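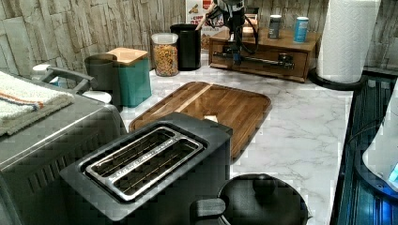

2 min read

Where to keep things on a crowded worktop?

Toaster, chopping board, pots and oven all share one counter. Tea and crisps are in the drawers. What should move first?
Posted 06/08/2022

Heltau
Move the toaster away from the board when you're chopping. Ours lives at the back and comes forward for breakfast. I'd take the towel off the top of the oven too.

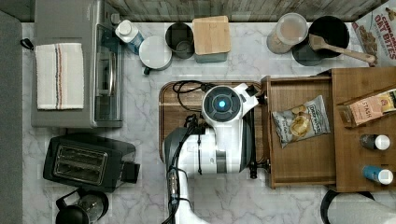
Clamis

Put the crisps in a cupboard and stand the little bottles up. Keep the tea where it is.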